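Equipment budget, second progress report to the Clesia fund
Prepared by Araceli Requena, 10/16/26

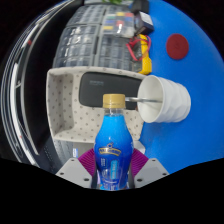
Money first, as I know that is the page you read. The grant covers hand-held grippers, spare pads, two arms to be bought later, and a line called "sundries" that has become the most interesting part of the budget. When Roald Wallin wrote the plan he assumed pads would last the length of the project, and he priced them like office chairs. They are closer to shoes. The ribbed purple ones grip a drink bottle by its sides well enough, and a bottle is an easy customer: upright, symmetrical, in no hurry. The bill comes from everything else on the list, and I am asking to move part of the sundries line over to pads before somebody has to ask for it in December with a worse expression.

Grippers. We budgeted for 16 and have bought 11. The remaining ones are on hold while Soledad Ibarra gets a straight answer from Sketier about whether the next batch will have the same hole pattern in the finger plates. If it does, our spare plates fit. If it doesn't, we own a drawer of very well-machined paperweights. Their last letter said the pattern was "substantially unchanged," a phrase Soledad has asked them to express in millimeters.

Arms. No arms have been ordered. The plan has us buying both of them in one go, and I would like to split that. Gonzalo Bravo visited the Sarmiento workshop last month and came back with two findings. The first is that the controller cabinet is wider than our door. The second is that the quoted price leaves out the mounting base, the floor work and the training days, all of which are described in the brochure as "included in the experience." One arm, bought early and made to work, would teach us what the second one costs. I have redone the table on that basis and the total stays inside the grant, though with less air in it than before.

Benches and objects. This line is underspent by 70 percent, mostly through thrift and partly through shame. We had priced a set of standard test objects from Stunudberg. The set is handsome and comes in foam. Aurelio Segura pointed out that the work so far has been done on things people already had on their benches, and that the arms will eventually have to deal with such things anyway. I propose we buy the small set and not the large one. The difference would pay for a season of pads.

Storage. Nobody writes data storage into a hardware budget with any love, and we were no exception. The drives we bought in spring are filling faster than the plan allowed for. Soledad has a quote for more, good until December. I would take it.

What I need from you:

A yes or no on moving money from sundries to pads. The sum is in line 2 of the attached table.

Agreement that the arms can be bought one at a time. The grant letter says "a pair," and our finance office reads it the way finance offices read things.

Patience on the last of the grippers. They will be ordered when Sketier's drawing arrives, and I will write the same day.

The door is being measured again. Gonzalo doesn't trust the first tape.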